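Ticket 725: Folding cell, dark garments
Site: Tam
Opened: August 13, 2018
Priority: Normal
Component: Hetano two-arm station

Problem as reported
Sales sheet says the station folds mixed laundry unattended. On our mix it needs a person next to it for anything black. Light shirts mostly go through. I would like that sheet corrected before Belelov signs for a second unit.

Log
Ran 20 light shirts, default recipe. 17 acceptable, three redone by hand.
Ran 20 black garments, same recipe. Six acceptable. Usual fault is "edge not found", then a retry on the wrong layer.
Raised the lamps, cleaned the lenses, recalibrated both wrists. Eight acceptable. I don't call that a fix.
Tried slower closing on both grippers. Fewer double grabs, but the cycle went over 25 seconds a piece and my slowest temp beats that while talking.
Vendor asked whether garments arrive flat. They arrive out of a dryer.
Vendor asked for a view from the head camera with both grippers closed on a black piece. Attached.
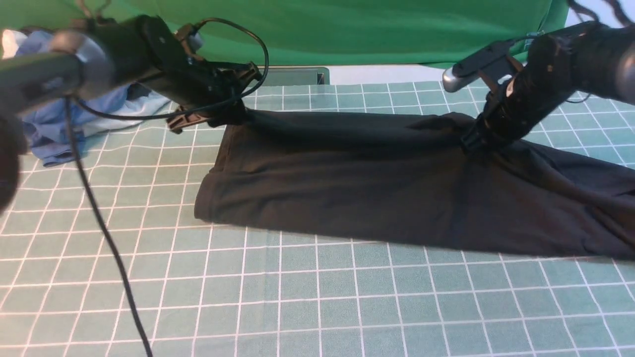
Solomiia Tkachenko: The hem end is the easy part and always was. We had the same numbers at Arnlow until we split darks into their own batch with a separate recipe. It got us to 15 out of 20. Still needs somebody nearby, but one person can watch two stations.

Reply from site: Will try the split batch. Who does the splitting, though? If a person sorts the darks and clears the faults, I'm paying for a machine and the same wages. Please send the recipe file anyway.

Recipe file received, loaded as slot 2. Test pending.
Status: Open, waiting on site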